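Risden Workshop Automation Project: Tabletop Arm for Sorting Building Bricks
Student Project Report, Shared Workshop Program

1. Purpose

The purpose of this project was to build a small robot arm at low cost, using the tools and bench space of the Risden shared workshop, and to teach it to move toy building bricks between a tray and a set of marked positions. The project group set three requirements at the start. The arm had to run from an ordinary wall outlet, it had to be safe to leave on a bench beside other users, and every printed part had to be replaceable within one evening.

2. Background

An earlier group at the workshop had completed an arm under the name Dridano. That arm used a single camera on a fixed stand, and its final report listed blocked views as the main cause of missed grasps. The present group kept the Dridano base and shoulder, redesigned the wrist, and moved the camera onto it so that both fingers would stay in view during an approach. The new wrist and gripper are referred to in this report as the Birhane wrist.

3. Construction

The gripper has two black fingers driven by one motor. The fingers taper toward the tip so that they can pass on either side of a brick without touching its neighbors. The first set was printed with straight inner faces and tended to push a brick sideways before gripping it. The second set has sloping inner faces and was used for all of the trials reported in Section 5.

Wiring runs along the outside of the forearm and is held by cable ties. The group had planned to route it inside — the opening at the elbow proved too narrow once the connectors were fitted. Total printing time for the wrist and fingers was 19 hours.

4. Work Area

The work area consists of a shallow blue plastic tray and a layout of blue painter's tape. Tape was chosen over paint at the request of the workshop, which needs the surface back at the end of each session. It also allows a line to be moved in a few minutes when a position is found to be out of reach. Its disadvantage is that torn ends lift and curl, and these must be pressed down or replaced before a run.

The tray has a glossy finish and reflects the overhead lights. Glare on the tray floor was treated as a normal condition of the workshop, and no attempt was made to train the arm without it.

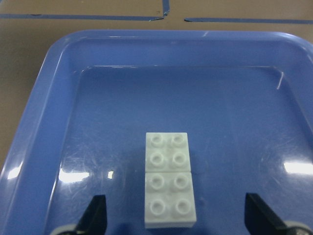 Wrist camera views, with the fingers open in both.
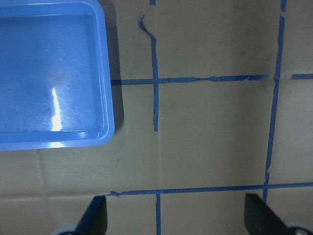

5. Trials and Results

The arm was operated by hand control during the teaching stage and then run without an operator. The group carried out 47 unattended trials on a Saturday. A trial was counted as complete when one brick had been lifted clear of the tray and released inside a taped outline.

Most failures took place at the moment of gripping. When two bricks stood end to end, the arm at times closed across the line between them and lifted neither. Placement was more dependable than expected, although bricks released close to a tape line sometimes came to rest on top of it.

6. Remaining Work

The finger motor becomes warm during long sessions and should be fitted with a larger mount. The group also recommends a softer covering for the inner faces of the fingers. The parts list and print files have been placed in the Hoston shared folder, together with the wiring diagram for the forearm.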